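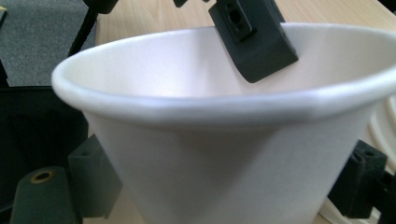 Aus der Teeküche

Kurz und schnell, weil heute noch das Protokoll raus muss: Die neuen Pappbecher sind da. Weiß, ohne Aufdruck, mit dickem Rollrand. Bestellt bei Mavach, zwei Kartons mit je 200 Stück, liegen im Hängeschrank links neben der Spüle. Der zweite Karton bleibt bitte zu, bis der erste leer ist.

Die alten mit dem Logo vom Sommerfest sind aufgebraucht, nach denen bitte nicht mehr fragen. Deckel gibt es keine – die von früher passen vermutlich nicht, hab ich noch nicht ausprobirt. Wer welche braucht, meldet sich bis zum 17. im Büro Grumow, dann geht das mit der nächsten Bestellung mit. Sonst erst wieder im Juni.

Zum Gebrauch: Ein Becher pro Person und Tag, Name drauf. Stift hängt am Schrank. Für Wasser lieber die Gläser nehmen, davon stehen genug da. Gebrauchte Becher nicht ineinander gestapelt auf der Fensterbank lassen, auch nicht "nur kurz". Restmüll, nicht Papier! Die sind innen beschichtet, sagt der Lieferschein, und die Papiertonne ist uns deswegen schon einmal stehen gelassen worden.

Standort Mernov bekommt eigene Becher, also bitte keine mehr von hier mitnehmen. Besprechungsraum Sebastian ebenso: Da stehen Tassen im Sideboard, die gehen in die Spülmaschine. Wer einlädt räumt auch ab.

Filtertüten sind übrigens knapp, fast 2 Wochen reichen sie noch. Nachschub ist angefragt, Termin offen.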